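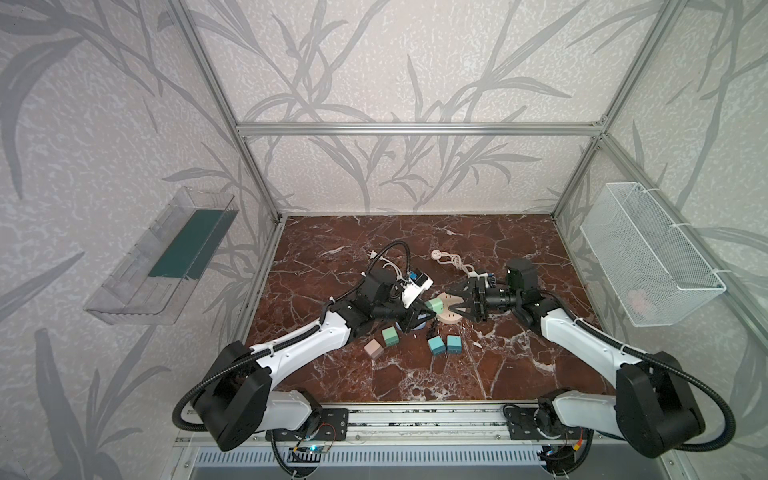
Leaf-patterned wallpaper in pale grey, with a veined reddish-brown marble top.

The return of the papered wall

By Nhyira Laryea

When I moved to Nesteck, every flat I visited had white walls. The agent told me this was good for the light. I rented the fourth one, and in February I bought my first roll of wallpaper.

I was not alone in the shop. Drerik, a small seller near the tram stop, keeps 209 patterns on its shelves, and leaves are what people ask for most. Ferns, reeds, long grass, all in quiet colours. Ten years ago the same customers wanted paint, and the paper was sold mostly to their parents.

The taste for leaves is old. What has changed is the size. Older papers repeat a small flower many times, so that from the door you see only a soft colour. The new ones are drawn large – one stem can be as long as your arm – and they need a wall with few doors and windows.

They also need patience. My hallway took 65 hours, if I include the evening when I removed two strips and sat on the floor with my tea. A large pattern must meet exactly at the join, and old walls are never straight. I started from the window, as my grandmother did, and I hid the bad join behind the coats.

The price is another matter. For my hallway I paid more than 400 euros with paste and brushes, and paint would have cost much less. My neighbour still prefers his white walls. He comes for coffee on Sundays and always takes the chair that faces the ferns.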